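Section 2: Planning and Budgeting for Your Kitting Station

A two-arm kitting station is a great first automation project, and the planning is half the fun! Work through these steps before you order anything from the Triveo catalog.

1. List the parts you want to kit. Boards, solenoids and wire harnesses can all share one table if each type gets its own bin.

2. Choose the bins and tray. Four bins in two pairs, with a steel tray between them, keep every pick close to the drop point. Budget $81 for the bin set and $6 for a pack of paper tray liners.

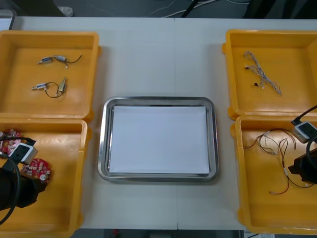

3. Price the cameras. One small camera module per gripper gives each arm its own close view of the parts. Plan on $201 for the pair, mounts included.

Note: Order the cables at the same time. Leave slack for the full reach of each arm, then add a little more.

4. Plan the table. Joined panels are much easier to get through a doorway than a single top, and the Batmont bench kit ships that way for $708. Try your layout on it with real parts before you fix anything down, because wires take up far more room than you'd guess from a parts list!
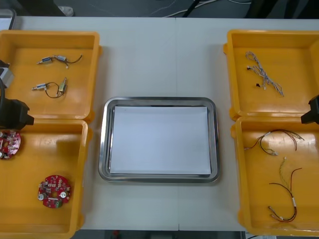 Harnesses also like to tangle, so if you expect to kit a lot of them, put money aside for a second set of bins and load fewer into each one. You can swap a fresh bin in while the arms are stopped.

CAUTION: Stop both arms before reaching into a bin or changing the tray liner.

5. Add up your list and compare it with the Jisel worksheet in Section 3. Keep arms and grippers on their own line, as they are quoted separately.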